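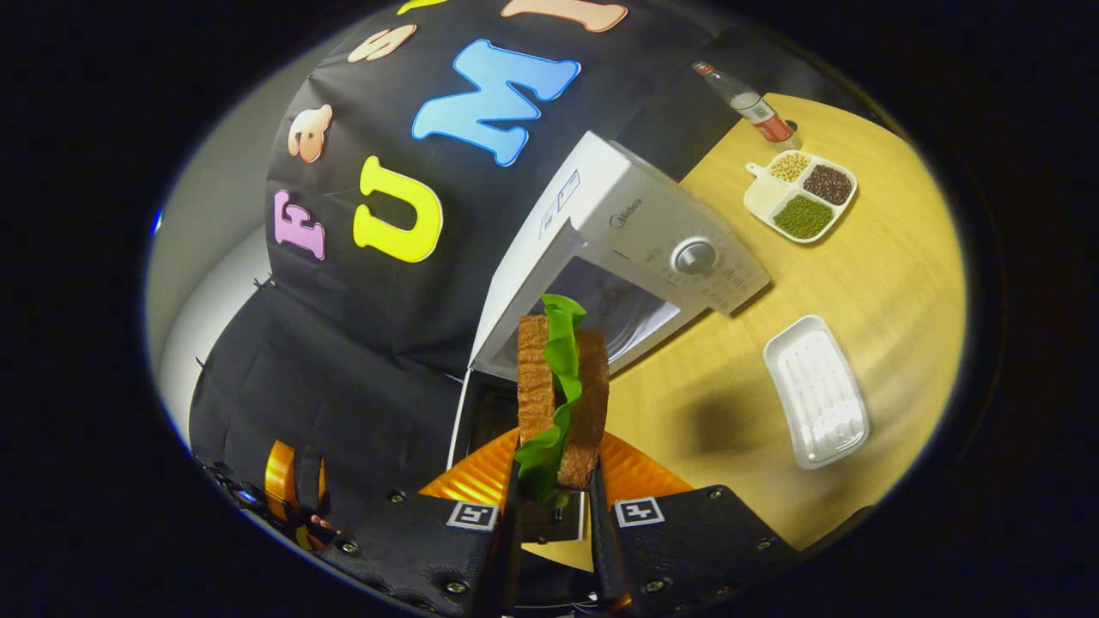

Part 2: Getting your old concert tapes into Brarnis

I've been transferring live tapes with Brarnis for a good while now, mostly bootleg-quality stuff Gumaro Palacios recorded at the Giltomside shows, and the part people rush is the very first transfer. Cassettes only play in real time, so one side is going to take as long as it takes. Grab some lunch for side A if you like, but eat it well away from the deck (crumbs and tape heads do not mix!).

1. Wind the tape all the way forward, then all the way back. Old tape sticks to itself, and this loosens it up.

2. Run a cable from the deck's LINE OUT to the input on your Stellska box. Don't use the headphone jack unless it's all you've got.

3. Open Brarnis, pick New Transfer, and set the sample rate to 48 kHz.

4. Play the loudest song you can find and bring the input level up until the meter sits just under the red. Applause is usually louder than the band, so check that too.

5. Rewind, hit Record in Brarnis first, then Play on the deck.

6. When the side ends, press Stop and save before you flip the tape. I lost 21 minutes of a gorgeous encore by skipping this one.

Note: If you only hear the left channel, push the plug in again. Si-woo Hong swears by giving it a little twist, and it works for me as well.

Caution: Never leave noise reduction on for a tape that was recorded without it. The cymbals go dull and you can't get them back afterward.

Splitting the sides into songs is in Part 3.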